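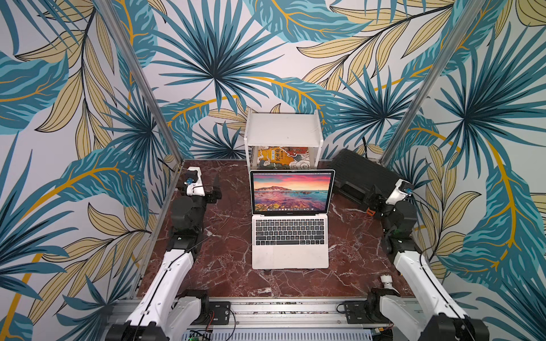 Minutes – Pradwood Residents' Association, October meeting

Filed under: Meetings & Minutes

Opened at 7:10 p.m. in the library room on Predgate. Minutes of the last meeting were approved with one correction: the gutter work was done by Eltus, not Marchetti.

Parking. The city has agreed to repaint the curb outside the bakery. No date given. Residents at number 38 asked again for a loading zone – the secretary will write a second letter.

Hall redecoration. Samples were passed around. Most liked the palm leaf wallpaper, but several felt it was too busy for the entry. A vote was put off until Marchetti sends a price for hanging it.

Accounts. Balance stands at $3,348. Dues are in from almost 33 households. A reminder goes out with the next newsletter.

Leaf pickup. Bags at the curb by 10 a.m. on pickup day. Bags left in the alley will not be taken.

Other business. The streetlight by the bus stop is still out. Reported twice.

Closed at 8:25 p.m. Next meeting in November, same room.

Get our minutes by email. Enter your address to subscribe.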